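Speaker notes – "What we saw on the open day at Skornska"
Talk for the Nutix group, 12 minutes, questions after.

Opening
Say thank you. Explain that I visited in February, with the afternoon group, and that I am a packaging person, no robot engineer. Ask who has already stood in front of a two-arm cell. Wait for the hands.

Why they invited us
Skornska wants to show small work: cups, jars, granules, things from a kitchen shelf. Most of us know big arms behind a fence. These arms are white, and they stand on one common rail and share one small table.

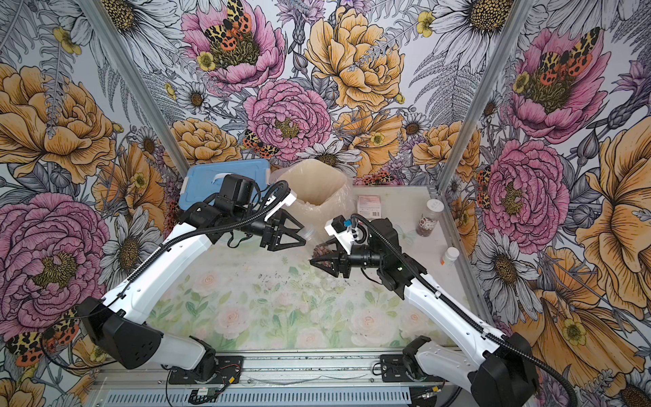 Speak slowly in this part. Granules are difficult because they roll and spill, and the container is light. Our host from the lab told us that the software, named Ostotero, was trained on 4000 short recordings. I cannot check this number, so I should say "they told us".

Mention the walls. Flowers and moths on all three sides! Visitors talked more about the wallpaper than about the arms. The lab likes a busy background, so the program does not get used to a plain gray one.

Transparent things
My main point. Clear plastic and clear glass are hard for cameras. In our own plant at Fankhauser we had the same problem with lids, and we lost 4 months on it. Do not tell the long version. 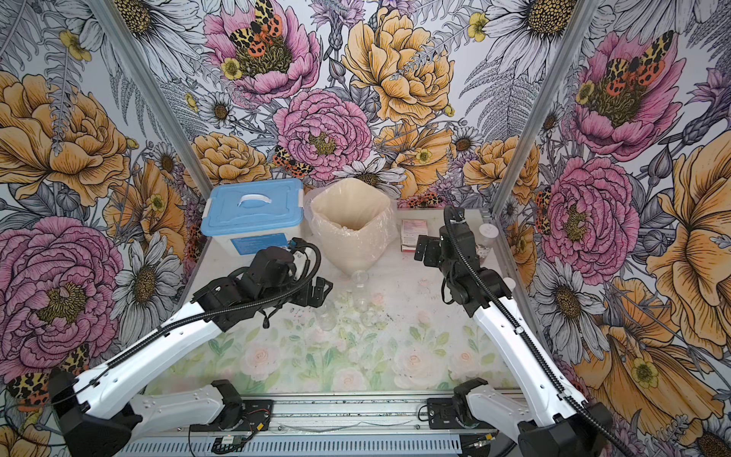 Clear glass containers between the two grippers, with dark crumbs on the rose-printed table.

Pause, drink water. Then the question of speed. The arms are slow – slower than my mother when she sets the table. I asked if this is for safety, and the answer was yes, partly, and partly for the visitors.

Soft things
Fabric needs a different grip from a jar. Too much force and it folds, too little and it stays on the table. I would like to see the same test with our thin film bags.
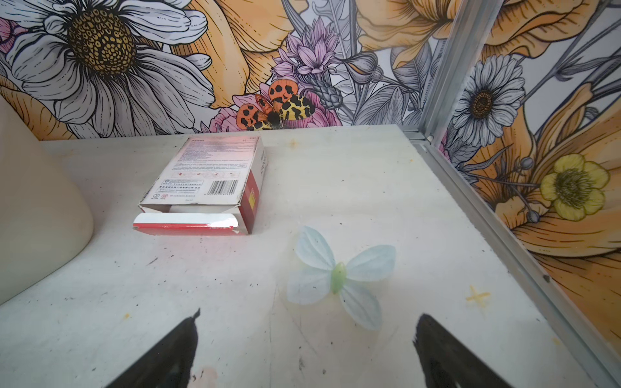 One visitor said to me at the coffee table that she would trust such an arm with cloth long before she would trust it with glass, and I think many people in the room agreed with her. Ask the audience if they see it the same way. If there is no answer, go on.

Practical
The group had 37 places. Shoes with closed toes, no bags in the lab. Next open day is not fixed yet, write to me and I pass your name to Skornska.

Questions
Expected: price (I do not know), noise (low, we could speak normally), cleaning of the table (by hand, with a brush).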